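From: Hye-jin Nam
To: Zorenstead Shared House list
Date: 9/10/19
Subject: Re: [Zorenstead] grey bins, clamps, and the state of the workroom

Replying inline because I have ten minutes before I need to leave and there's a lot in Marwan's message.

Marwan Ghanem wrote:

> Hi all,
> Three things before the Sedon lot come in to collect.
> 1. The grey bins. Who is sorting these and where are they meant to live? I was told shelf, then I was told table, now one of them is clamped down and I can't shift it.
> 2. Somebody has had the blue and black clamps out of the tool cupboard. I need two for the shelf I'm glueing. Can I have them back or not?
> 3. Is the cardboard on the table rubbish? It has red printing on it, looks like an old carton. I nearly put it out with the recycling.
> Also the cups. We keep losing cups.
> Marwan

Right. In order, sort of.

BINS. Shelf is where they live when they're full and labelled. Table is where they get sorted. I know Eirini said shelf and I said table and we were both right, sorry, should have put it in one message. The one on the table is clamped on purpose. When you rummage in them they slide, and the last time one went over the edge I was picking bits out of the carpet until gone nine. So it stays clamped till the sorting's done. Please don't undo it to "just move it a bit".

If you do have to move it, undo the front one last. The back corners hold it but the front left is the one that stops it twisting. Tighten by hand only. The sides slope so if you really crank the clamps they creep up the wall and ping off, I've got the bruise.

CLAMPS. Yes they came out of the cupboard, that was me, I wrote it on the sheet but the sheet's gone (Chia-hao have you got the sheet??). You can't have them back yet. There's a box of the old Nangate ones under the stairs, stiff but they work if you put a drop of oil on the screw. For glueing a shelf they'd be better anyway, longer reach.

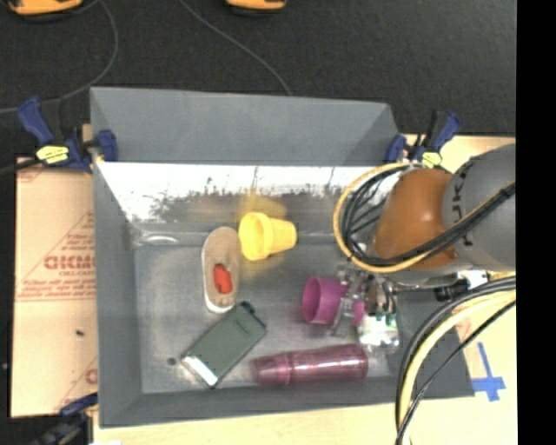
Sorting bin on the workroom table, clamped, cardboard to the left. Leave as is please.

CARDBOARD. Not rubbish! It's covering the table. That top is light wood and it marks if you so much as look at it, and Senthil only finished sanding it in the spring. I flattened a carton and laid it down on the left where things get dumped as they come out. It's ugly, I know, great big red letters, but it does the job and it was free. If anyone has a plain bit the same size I will swap it happily. Thicker would be good. Otherwise leave it be.

CUPS. There's a yellow one in the bin, Marwan, so that's one of them. Before anyone takes it back to the kitchen, it wants a proper wash. Not a rinse. The rest I don't know. I think at least one went home with somebody after the supper. If that's you no one will be cross, just put it back on the rack.

Now the actual plan for the sort, which I was going to send anyway.

Everything in the bin gets handled once. Pick it up, decide, put it down where it belongs. What we did last time was pick things up, say "ooh what's this", and put them back in the bin, and that's how it took two evenings.

Kitchen things go to the kitchen, washed first. Anything chipped goes out, I don't care how nice it is. Eirini has the final say on chipped because she's harder hearted than me.

Toys and small stuff go in the paper bags for Sedon. They will take nearly anything if it's clean. They won't take things with missing parts, Senthil rang and asked.

Anything you can't decide on in a few seconds goes on the cardboard. We look at that pile at the end, together, with tea. It should be a small pile. It was not a small pile last time.

Empty bins get wiped out before they're stacked. The insides are scuffed to bits and the bottoms are smudgy and scratched, some of it comes off with washing up liquid and some of it is just how they are now. Don't use the scouring pads, that's partly how they got like that. Soft cloth, warm water, dry them off or they stick together when you nest them and then it takes two people to get them apart.

Do we need new ones? Chia-hao thinks so. I had a look at Sabbagh and they do a similar sort of thing but only by the pallet, 100 to a pallet, and I can't think where on earth we'd put them. Happy to be argued with but I'd rather make do. We have 1158 left in the house pot and the boiler chap hasn't billed us.

THE FLOOR. Please look where you're walking on the far side of the table. There are a couple of thin grey cables lying across the carpet and grey on charcoal doesn't show up, specially in the evening with only the one light on. Go round the near side if you're carrying a bin. Please don't coil them up or unplug anything, just step over.

And can we please hoover in there before the weekend. Dark carpet, shows every crumb. I'll do it if someone else does the stairs.

Who's doing what, shout if wrong:

Senthil - labels, and ringing Sedon back with a time
Eirini - kitchen stuff, chipped stuff
Chia-hao - find the sheet, wipe out bins
Marwan - paper bags down to the hall, once your shelf is glued
Me - the undecided pile, hoovering

The key code for the side door has changed, it's 2239 now, the old one (3775) stopped working when they did the lock. Don't write it on the door frame again.

Got to run. If I've missed somthing put it at the top of your reply and not the bottom, I'm reading these on my phone and it cuts them off.

Hye-jin

PS Marwan the oil is in the cupboard over the sink, behind the vinegar. Small tin. Wipe the screw after or it'll drip on your shelf and the glue wont take.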